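Home | News | Events | Contact

Csonka Housewares Opens Its Fall Table Collection to Neighborhood Shops

RURSKA, 10/7/20 -- Csonka Housewares is very happy to share that its fall table collection is now on its way to 21 neighborhood shops, many of which have carried our bowls and platters since we were packing every box ourselves in the back of the old Zaradier building.

The new collection, named Wulov, is made for the kind of table where people sit down for a quick coffee and are still talking when it gets dark. We started sketching it in July, and a good many of you wrote in with ideas -- thank you, we read every letter!
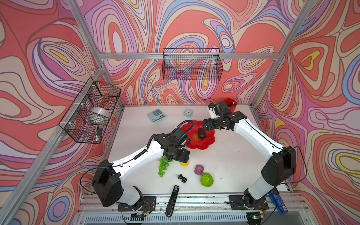

Patterned walls and black wire mesh baskets around a white tabletop.

"My grandmother never let a guest leave without a piece of fruit in each pocket, and I suppose I have been trying to make plates for her ever since," said Norbert Antal, founder of Csonka Housewares. "We wanted cheerful colors this year, and prices a young couple can manage."

The first run is 2,000 sets, and 1,176 of them have already been spoken for by our regular shops. Prices start at $11.

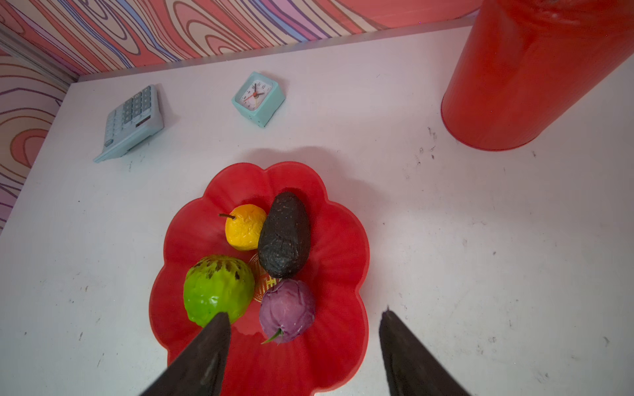
A red flower-shaped plate with artificial fruit.

Shop owners who would like a sample box are warmly invited to write to Vilmos Virág in our sales office, who will be glad to help with orders large or small -- and to talk about delivery dates for the holidays.

Shares: 21 | Comments: 11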